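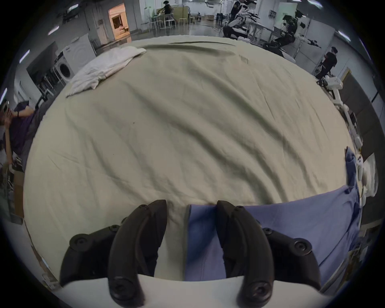 Vundero Community Help > Handheld Demonstrations > Cloth and Bedding

Flat sheet policy works from a neat start and falls apart from a messy one – is it my demos or my split?

Chaimae Benkirane

Hello everyone, and apologies in advance for the length. I've been reading this board for months and it has saved me more than once, so I'd like to give enough detail that somebody can help without dragging it out of me one reply at a time.

I'm in my second year at Pirnstead and my part of the project is large cloth on a table: flat bed sheets, mainly beige and white ones, with towels and smaller cloths lying around the way they do in a real laundry area. All the demonstrations are collected with handheld grippers, two-handed, wrist camera on each, and the policy is then run on two arms mounted at the same table. The task is in two stages. First get the sheet reasonably flat, then bring the near edge up to the far edge and smooth the fold.

I have 260 demonstrations so far. My method, written down so you can tell me where it's silly: the sheet is laid out by whoever isn't demonstrating, the demonstrator picks up the grippers, does both stages, puts the grippers down, and we save one episode. I train on everything except a held-out set of 15 episodes, which I picked at random at the end.

The loss on the held-out episodes looks lovely. On the real arms, if I lay the sheet out with mild wrinkles, the policy is quite good and gets a decent fold most of the time. If I bunch the sheet up at one side, or leave another cloth lying across the near edge, it does one of two things. Either it grabs a fold in the middle of the sheet and lifts it very confidently as if that were the edge, or it hovers over the corner with the fingers open, coming down and going back up, until the time limit. Over 39 trials from messy starts it finished the flattening stage 4 times, and I'm not sure I'd want to defend all four of those in a meeting.

Things I've tried: longer training, a larger image size, random color changes on the images, and leaving out the demonstrations from our newest person, who is a bit slower than the rest of us. None of it changed the picture much. The color changes may have helped a little with the white sheets.

My advisor thinks I need a lot more data. I'd be happy to collect it, I rather enjoy the collecting, but before I spend all of April standing at a table I would love to know whether I'm collecting the right thing. Does anyone have a way of finding out which it is? And a smaller question on the side: do you leave other things on the table during demos or clear it first? We've been leaving them, mostly out of habit.

Thank you so much for reading this far!

Amr Ragab

Hi Chaimae, what a nicely written post, and please don't apologize for the length – the short ones are the ones that take three days to sort out. I spent a good part of my own degree on duvet covers, so I have sympathy and a few bruises.

I think you have two problems tangled together, and I'd pull them apart before collecting a single new episode.

The first is the split. If you pick 15 episodes at random out of one big pool, nearly every held-out episode has a twin in the training set: same sheet, same session, same person who laid it out, same light, very likely the episode recorded two minutes before. Your held-out loss is telling you the model can fill in gaps between things it has already seen. That's worth knowing, but it says very little about a bunched start. So hold out whole sessions. Even better, hold out a whole kind of starting state. Put all the episodes where the sheet begins bunched to one side into the held-out group, train on the rest, and look at the loss again. I would be surprised if it stayed lovely. It costs you one training run and no table time, and you'll have something to show your advisor, who may well be right about more data but will want to hear what sort.

The second is who lays out the sheet and how. You say it's whoever isn't demonstrating, and I recognized myself in that straight away. People are kind! When your friend is about to demonstrate, you lay the sheet out so that they can do it. You give it a few wrinkles so it looks honest, and you leave the corners where a hand can find them. We went back through our own recordings and looked only at the opening image of each episode, all of them tiled on one big screen, and it was embarrassing how alike they were. Please do this tonight, it takes ten minutes and a cup of tea. Make the tiles small and just let your eye wander. If you can't tell one session from another, the policy has never had to find an edge from scratch.

What fixed it for us was taking the choice away from people. We made a stack of cards with starting states written on them: dropped from shoulder height, bunched left, bunched right, one corner folded under, hanging off the near side, second cloth across the near edge, and so on. Draw a card, set the sheet as it says, no tidying afterward. The card name goes into the episode notes. It feels a bit silly for the first hour and then you stop noticing.

Now to your two failures, which I think are different animals.

Grabbing a fold in the middle as if it were an edge: from a wrist camera close to the cloth, a soft ridge and a real hem can look very much alike, and on a plain beige sheet there's hardly any pattern to help. In your demos I'd bet the demonstrator glances at the whole sheet, knows where the hem is, and goes straight there. The camera on the gripper didn't get that glance. Your demonstrator has used information the policy will never have. Ask your people to begin each episode by raising the grippers and sweeping slowly over the sheet before they reach for anything, so the whole cloth passes through the view. Then check that your policy gets enough history to make use of it. If it only sees the current image and the one before, the sweep is wasted.

Hovering with the fingers open: that one smells like too few examples of missing. Good demonstrators don't miss, or when they do somebody says "scrap that one" and it gets deleted. So the policy comes down, closes a touch early or doesn't catch the cloth, goes back up, and has no idea what happens next in life. Keep the misses. I'd go further and ask for some on purpose – close above the cloth, notice, open, come down lower, take it properly. We record those as separate short episodes that begin near the corner, and they go quickly. You can do a lot of them in the time it takes to do one full fold.

On the side question, leave the other things on the table, yes, but move them. If the white towel has been sitting on the right near the edge since the project began, the policy may be using it as a landmark, and then you tidy up one day and everything goes wrong and you lose a week. Same for people and chairs in the background. You don't need to clear the room, just don't let any one thing be in the same place all the time.

Last thing, and I say it gently: please put your newest person's demos back in. Slow isn't bad. Slow demos often have clearer approach motions than those of an expert who has done it hundreds of times and is thinking about lunch. If speed is a worry, resample the episodes.

Do come back and tell us what the tiled first images looked like.

Younis

Agree with most of that. Just collect more, but with varied starts. We use Edico for tagging episodes and it's fine, any spreadsheet would do the same.

Also check your gripper width calibration. Open fingers hovering can be plain old calibration: the handheld says closed at one value and the arm's gripper says closed at another. We had this. Replay one recorded demo on the arm with no policy and see if it pinches the cloth at all. If not, fix that first and the rest can wait.

I'd clear the table, personally. Fewer things to go wrong.

Chaimae Benkirane

Thank you both, this is so much more than I hoped for.

I tiled the first images as Amr suggested and, well, yes. They look like one long afternoon. A handful have a second cloth near the front, and in every one of those it has been laid on gently at the right-hand side, I suspect by me. I could pick out my own layouts from across the room.

Younis, I did the replay too and the width was off, by a small amount, on the left gripper only. The right one pinches cleanly and the left closes just short. I've corrected it and will rerun the messy starts with the old policy before changing anything else, so that I know how much of the hovering was only that.

The sessions split is training now. I've also written the cards and the others have already asked for "thrown by someone in a bad mood" to be included, so it's in. One thing I'd still like to ask Amr, if you have the patience: for the short recovery episodes, did you mix them in evenly with the full ones, or give them less weight? I'm a little afraid of teaching it to miss.

Amr Ragab

That fear is reasonable, and we had it too. We begin the training part of those episodes after the miss, at the point where the demonstrator notices and opens the fingers. The miss itself stays in the recording, and in the history the policy looks back on, but it's never something the policy is asked to copy. With that in place we mixed them in evenly and had no trouble. If you can't mark the moment by hand, the first frame where the fingers start opening again is close enough.

And do keep the bad mood card. Ours was called "moving day."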